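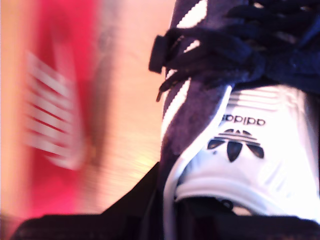
May 2018, Wurkville bench notes

Back on the sole glue problem. Maëlle Gill brought in another pair of boots where the toe had let go, same spot as before, and I'm now pretty sure it's us and the way we prep (sorry, past me, who blamed the weather). So I spent most of today on scraps.

What I did: cut strips of crepe and strips of the black rubber sheet, roughed them all up with 80 grit on the small drum, wiped them, and glued them to offcuts of the veg tan from the bottom drawer. Half got one coat of the Kistel cement, half got two. Then I let them sit until they were barely tacky, hit them with the heat gun and pressed them.

The one-coat strips on leather peel like a banana. You can see the leather has just drunk the cement and left nothing on top for the rubber to grab. Two coats, and I had to use pliers! The leather itself started tearing before the bond did on one of them, which made my afternoon.

Crepe is fussier. It goes gummy if I so much as look at it with the heat gun, and the edge curls up and then won't lie back down. Next batch I want to try it with no heat at all and a longer press, overnight under the Yau last with the clamp on.

Also, the old tin of cement has gone stringy. It spread fine in the middle but pulled into threads at the edges, so I've marked the lid NOT FOR SOLES and we can use it up on insoles and sock linings. Please don't top it up from the new tin, that's how we got here.

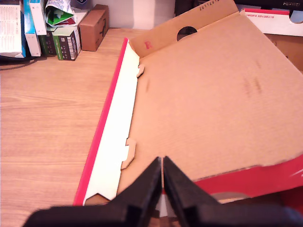
*Mailer opened out on the desk, brown inside with a red edge.*

Ran out of flat offcuts after lunch, so the last few strips went on split leather, fuzzy side up. Different animal completely. The nap holds so much cement that a second coat never really levels out, and I ended up brushing it down first with the brass brush and then doing thin, thin, press. Better, but I wouldn't put my name on it yet. Maëlle thinks we should shave the nap where the sole goes and treat it like smooth leather. She's probably right, I just hate doing it on someone's shoes before I've wrecked a few scraps. 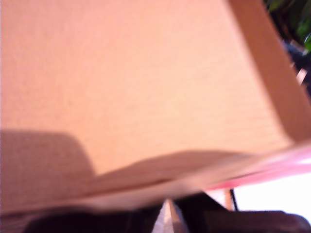

## For next time

- Leave the strips alone for 3 days before peeling anything (me especially)
- Crepe, cold press, both cements
- Try the Terkska primer on the split before the first coat
- New belt for the small drum, this one is glazed and only polishing
- Boots: strip the toe back to clean leather, two coats, and check the welt stitching while it's open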